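# Ridano

Ridano is a collection of ordinary small things being put into baskets by kind. Fruit goes with fruit, office bits go with office bits, and now and then a sock turns up and has to be argued over. It's put together by So-yul Jin and Chang-ho Hwang at Gristham, and we have had a wonderful time with it.

If you are after tidy-up material with real handwriting, plain household objects and category names that a six-year-old could read, you're in the right place!

## At a glance

| | |
|---|---|
| Rounds | 723 |
| Still pictures | 1,489 |
| Different objects | 100 |
| Handwritten labels | 186 |
| Label language | English, mostly lowercase |
| Place | one room, one white table |
| Current release | June |

A "round" is one go at sorting. Things are put out on the table, the baskets get their names, and everything that has a home goes to it. Some rounds are over quickly because there are only a couple of things out. Others have a whole drawer's worth of stationery and take ages.

## The table

Everything takes place on the same white table, pushed up to a plain wall. It has rounded corners and a smooth matte top, and we've grown very fond of it. Bright things look terrific on it. Clear things are a different matter (see *Awkward objects* below).

Baskets don't have fixed places. We shift them between rounds, turn them a bit, swap them over, and sometimes put out only the one. Please don't assume that left means fruit.

## The baskets

The baskets are woven wicker in a warm orange-brown, rectangular, with flared sides and a rolled rim. We tried plastic tubs at the start and didn't like them one bit. Wicker is quiet when you drop a stapler in it, it doesn't slide about so much, and you can see what's inside without leaning over.

They are shallow enough that a single item doesn't get lost. Long things such as rulers do poke out over the rim, and we count those as in.
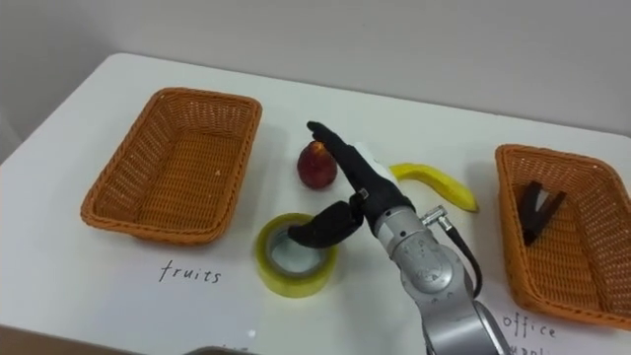 ## The labels

Labels are the part we get asked about most. Every category name is written by hand with a thin black marker, either straight on the tabletop or on a sheet of white paper laid in front of the basket. Both kinds are in the release and both count as labels. The `surface` column tells you which you've got: `table` or `paper`.

So-yul writes small and upright. Chang-ho writes as if the table were moving. We decided early on to leave the slant, the uneven spacing and the odd wobbly letter as they were, and I'm so glad we did – the labels have more character than anything we could have printed.

A label may sit below its basket, a little to one side of it, or at an angle. Some rounds also have other writing on the table, such as a second line under a category name. Treat the word nearest the basket as the category and pass over the rest unless the notes for that round say otherwise.

The categories used in this release:

- `fruits`
- `office`
- `kitchen`
- `toys`
- `socks`
- `bathroom`
- `tools`

`fruits` and `office` are by far the commonest. `tools` only has a few rounds and we'd love to give it more next time.

## Things that get sorted

The full list is in `objects.csv`, with a plain name, a colour and a category for each. A taste of it:

| Name in the list | Category | Colour |
|---|---|---|
| apple | fruits | red |
| banana | fruits | yellow |
| peach | fruits | red, some yellow |
| stapler | office | black |
| packing tape | office | clear |
| ruler | office | blue |
| wooden spoon | kitchen | brown |
| toothbrush | bathroom | green |

We kept names short and everyday. It's a stapler, so the list says stapler. Where British and American names differ we've used the British one, and the other is in the `also_called` column (rubber / eraser caused a lively lunch).

The `fruits` category covers anything shaped like a fruit, play food included. A toy banana is `fruits` and never `toys`. We went back and forth on this for a long time and Chang-ho won, on the grounds that if you asked somebody in your kitchen to pass the fruit, they'd know what to pick up.

### Awkward objects

A few things are much harder than they look, and they're my favourites.

**Packing tape.** A clear roll lying flat can take on a yellowish-green tint, and you see the table straight through the hole. People new to the collection have called it a bangle, a lid and a napkin ring. It belongs in `office`.

**Staplers.** They may be shut, or opened out into a V. Opened ones get mistaken for pliers. Same object, same category, and `state` will say `open` or `shut`.

**Peaches and apples.** Both can be red. Look for the yellow mottling on the peach, and don't go by size.

**Bananas.** Easy to spot, fiddly to describe. Direction is given by the stem end where it can be seen, and left blank where it can't.

**Scissors with orange handles.** They come close to the wicker in colour and can vanish almost completely in a basket. Great fun to look for.

## What "done" means

An object counts as sorted when it is resting inside the right basket. It needn't be neat. Things may lie across one another, lean on the side or be upside down. Touching the rim is fine as long as the basket is what's holding it up.

An object still in hand counts as neither sorted nor loose. We use `held` for that. It's worth having its own value – a large share of the stills have something in hand over or near a basket, and lumping those in with `loose` made a mess of our first tally.

So the values for `where` are:

- `loose` – on the table
- `held` – in hand
- `in_basket` – in any basket, right or wrong
- `out_of_view` – part of the round, but can't be seen at that moment

Put `where` together with `basket_label` and you can tell whether it's gone to the right home. 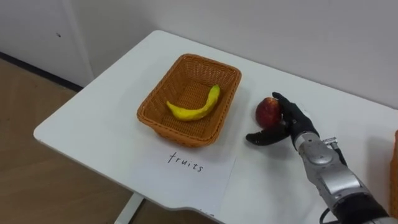 ## Files

```
ridano/
 README.md
 objects.csv
 labels.csv
 rounds.csv
 stills/
 notes/
```

- `objects.csv` has one row for each object.
- `labels.csv` has one row for each written label, with its wording exactly as written, spelling slips and all.
- `rounds.csv` gives the objects and labels that were out in each round.
- `notes/` is plain text, one file per round, typed up the same afternoon. Some are a single line. A few of So-yul's run to a page and are well worth a read.

Stills are named by round and then by letter. The letters are only there to keep names apart, so please don't read `a`, `b`, `c` as first, second, third. Use the `order` column in `rounds.csv` where it's filled in.

## Wrong homes

Mistakes are left in. There's a lemon in `office` and a glue stick in `fruits`, and they stay marked as they ended up. `intended_label` has the place each object should have gone, so you can find every mix-up with one filter.

If you think we've put something in a daft category, do tell us! The egg cup moved from `toys` to `kitchen` after a very fair complaint.

## Known gaps

- One table and one room, so the light doesn't vary nearly enough.
- Very few soft things besides socks.
- Labels are all in English. Chang-ho has started a set in Korean for the next release.
- Some labels run off the side of the still. `labels.csv` has the full wording where our notes give it, and `partial` is set to `yes`.
- No rounds with more than three baskets yet.

## Related bits

**Tostatach** is our older set, all cutlery and drawers, and shares the same object naming. **Lui** is the little script that checks `objects.csv` for duplicates and stray spaces. Run it before you send us any changes:

```
python lui.py objects.csv
```

## Adding to it

New objects are very welcome, the more ordinary the better. Open a request with the name, colour and category, and say what you'd call it at home. Things bigger than a loaf of bread won't fit our baskets, and we can't take anything sticky.

Corrections to labels go in `labels.csv`, one row per change, with your initials in the last column.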